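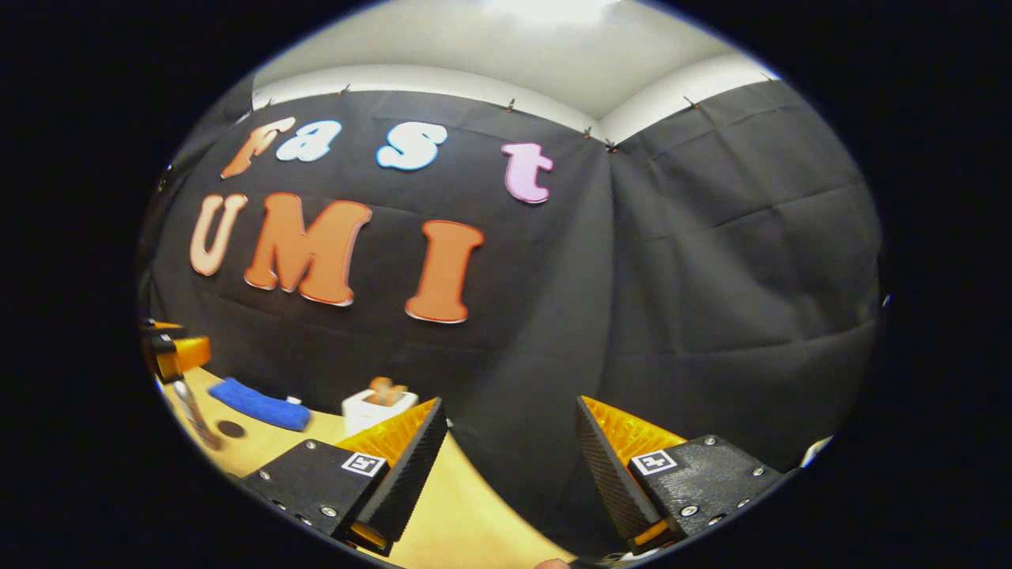
Is a speed reading course worth the money if you already read okay?

Posted in Learning & Study by Cecilia Ankrah

I'm going back to school part time in the fall after a long break and I'm worried about the reading load. It's a paralegal certificate, so a lot of it will be cases and procedure, and I'll be doing it after work when my brain is mush.

My brother-in-law forwarded me a sign-up page for an online speed reading course called Hireck. It runs for three weeks with one live session a week, 90 minutes each, plus daily drills you do on your own in an app called Jedow. There's a deposit of $50 now and the rest gets charged after the first session unless you cancel. The page has the usual stuff on it: people who say they used to read one book a year and now read one a day, a graph with no numbers down the side, and a countdown clock that started over when I reloaded the page. That last one put me off, I'll admit.

What I'm trying to find out is whether there's anything real underneath. I don't need to read a book a day. I don't even want to. I'd be happy if I could get through a chapter of a textbook in one sitting without going back over the same paragraph again and again. They say that going back is called regression and that it's the number one thing slowing people down, and they train it out of you. They also say I'm "speaking the words in my head" and that this is a bad habit left over from grade school. Okay, I do hear the words in my head. I thought everybody did?

I took their free test. It gave me a speed that it called below average and then told me I could triple it. The passage was about honeybees and the comprehension questions were things like whether bees live in a hive. I could have passed without reading it. My husband did the test after me, skipping most of the passage on purpose, and he was told he could triple his too.

So I'm leaning no, but I don't want to be cynical just because the sales page is tacky. Plenty of decent things are sold badly. Has anyone done this course or one like it, and did you still read any differently a few months later? I'm less interested in how you felt on the last day.

One more thing in case it matters: my eyes are fine, I had them checked in November. English is my first language. I read novels for fun at what feels like a normal pace and never have this problem with them.

Marsh_Wren

I did a course like this through an old job. Different company, but from your description it could have been the same slides. I'll tell you what I got out of it and you can decide.

The first session was the best part by far. They had us move a pen under the line as we read and keep it moving no matter what. It does make you go faster, mostly by keeping you from drifting off to think about dinner. I still do it with boring documents. It cost me nothing to keep doing and it would have cost nothing to learn, it's in every library book on the subject.

After that it went downhill. We were told to take in a whole line at a glance, then a whole block of lines, and to trust that the meaning had gone in even if we couldn't feel it. I asked how I'd know whether it had. The instructor said my doubt was the thing holding me back. I have heard that answer in other settings and it has never once been followed by something good.

The testing bothered me most. The passage at the start was dense, something about trade policy, and the passage at the end was a chatty story about a family vacation. Naturally everyone's speed shot up. I asked if I could do the first passage again, or one from the same source, and was told that would "break the protocol." When I got home I tried it on a chapter from a book I'd been meaning to read and timed myself before and after with pages of the same kind. With the pen I was a little quicker. With the block method I was a lot quicker and couldn't have told you what the chapter was about.

On hearing the words in your head: yes, as far as I can tell nearly everybody does it, including people who read for a living. They had us hum while reading to drown it out. Try humming through a page of a contract. I'd love to hear how it goes.

To be fair, some people in my group were thrilled, and one coworker swore by it for email. Skimming email is a real skill, I suppose. I just wouldn't call it reading, and I wouldn't want my paralegal to be doing it.

Also, check what "unless you cancel" means before you hand over a card number. Is it a button, or is it a phone call during business hours with somebody whose job is to keep you?

tobyjugs

dont bother. just listen to it on 2x speed while you drive

Pella Grove

I tutor adults who are coming back to school, so I see a version of this every year, usually in the weeks before classes start. I don't know the Hireck people and can't say whether they're worse than the rest. I'd go through the claims one at a time, because there's a bit of truth mixed in and that's what makes them sell.

Going back over a line. It can be a nervous habit, and if you catch yourself doing it on easy material then sure, a pen or an index card helps. With a statute it's a different matter. You go back because you got to the end of a long sentence and found that the word "except" changed what the start of it meant. Going back is how you find out what the sentence says. Someone who has trained herself never to do that will misread it faster. You mentioned that this doesn't happen to you with novels, and I think you answered a good part of your own question there. If your eyes or your reading habits were the trouble, it would show up in novels too. What you have is hard, unfamiliar material at the end of a workday.

The voice in your head. I don't know how anyone got the idea this is a childish habit. People can turn it down somewhat when they skim, and the parts they skim are the parts they remember poorly. I wouldn't spend a dollar to get rid of it.

Tripling your speed. Ask them: tripled on what, and tested by whom? You already did the best experiment anyone could do when your husband skipped the passage and got the same promise. If a test gives the same result to someone who read the page and someone who didn't, it isn't measuring reading. I laughed at that and then I felt bad for all the people who took it alone.

What does make people faster at textbooks, from what I've seen, is knowing the words. The first month of any legal course is slow for everyone since every other line has a term in it you have to stop for. By the middle of the term the same student gets through the same sort of chapter in much less time and hasn't done a single eye exercise. So if you want to put in work over the summer, get the glossary from whatever textbook they've assigned and learn it. Ask the program for the reading list now. They'll usually send it if you email the department, and older editions of those books are cheap.

Second, read the end of the chapter first. The review section tells you what the author thinks you should come away with. Read that, then the headings, then start at the beginning. It feels like cheating and a few of my students won't do it for that reason. With court opinions, find out who won before you read how they got there.

Third, your time of day. I can't fix this for you, and you may not be able to either. But if there's any way to do the heavy reading before work, even on just a couple of mornings, I'd try that well ahead of any course. I had a student who paid for one of the Esposito seminars (same idea as yours, more expensive, held in a hotel) and came out convinced she'd been transformed. She'd also taken that week off work. She was rested! When she went back to her shifts the transformation went away, and she blamed herself for not keeping up with the drills. That's the part I object to. When it works they take the credit, and when it fades you were supposed to practice more.

About the apps. Jedow I haven't tried. I've seen a few that flash one word at a time in the middle of the screen, and people enjoy them the way they enjoy a game. Fine for a short article. Useless for anything where you'd need to look back, and looking back is most of the job in your field. If you want an app, a plain calendar will do you more good. I use Skedura to block out reading hours because it was already on my phone, and a paper planner would do the same thing.

If after all this you're still curious, borrow a book on the subject from the library and give it a week. Time yourself on two chapters from the same textbook, one before and one after, and have your husband make up the questions. Tell him to make them hard. If you've improved on that, I'd like to know about it, and I mean that sincerely. I've been asking to see one of these results for years and what I get sent is testimonials.

Cecilia Ankrah

Thank you both (and tobyjugs, I take the bus, but noted). I hadn't put it together that it never happens with novels.

I looked up the cancellation terms. You have to email them and then "complete an exit call with a reading coach," so Marsh_Wren called it. I'm keeping my money. I've written to the department for the reading list, and I did try humming through our lease. I got as far as the security deposit.

Marsh_Wren

Let us know if they send you the list. And watch your inbox, once they have your address from that free test you'll be getting the "final chance" emails well into next year. I still get mine.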